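Workshop Tips: Keeping a Two-Arm Sorting Table in Good Order
Trunside Shared Workshop -- Bench Practice Notes, revised November

These notes apply to all members who run paired arms at a sorting table. They supplement the Stallo bench rules and do not replace them. Questions go to Siobhán Noonan at the front desk.

1. Clearing the tabletop

Wipe the surface with a barely damp cloth before each session and let it dry fully. Remove tape residue with a plastic scraper. Metal blades are not permitted on any bench top. Blocks should stand apart from one another where the task allows, and baskets belong toward the rim, where an arm can reach over them without brushing the sides.
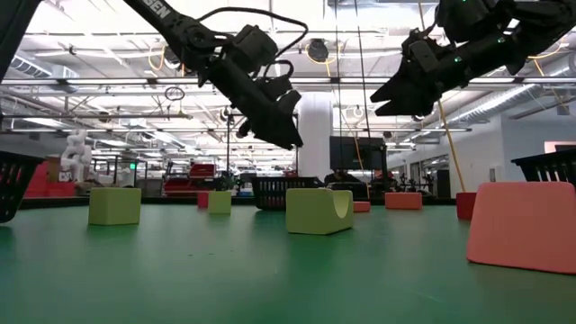
Tools, cups and telephones are to be kept off the table at all times. A phone left at the rim will sooner or later be picked up, sorted or dropped.

2. Cables

Leave enough slack at each elbow for the joint to turn through its full range. A cable that pulls tight at any point must be rerouted before the arm is powered. Hook-and-loop ties are preferred to zip ties, and members who use the Grulia sleeve should open it once a month and check for wear.

3. Working with both arms

Agree in advance which arm has priority over the middle of the table. One arm picks while the other waits above the blocks with its fingers clear. The waiting arm should not be parked inside a basket.

Approach a flat block from above, at reduced speed. The Calado controllers are set to a limit of 70 at this bench -- please do not raise it. If the display reads 69 after a restart, that is a rounding matter and needs no report.

Members talking or working beyond the far side of the table must remain out of reach of both arms. Anyone who needs to lean in asks the operator for a stop first and waits for a spoken reply.
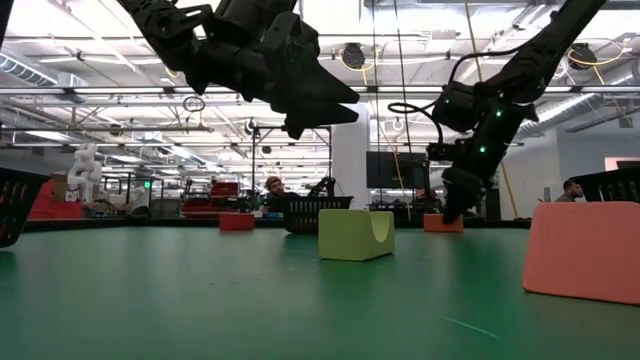
4. Closing down

Open both grippers, return the arms to rest and switch off at the wall. Dust the blocks and store them in the baskets, heaviest at the bottom. Enter any new scratches in the bench log, with the time and your initials.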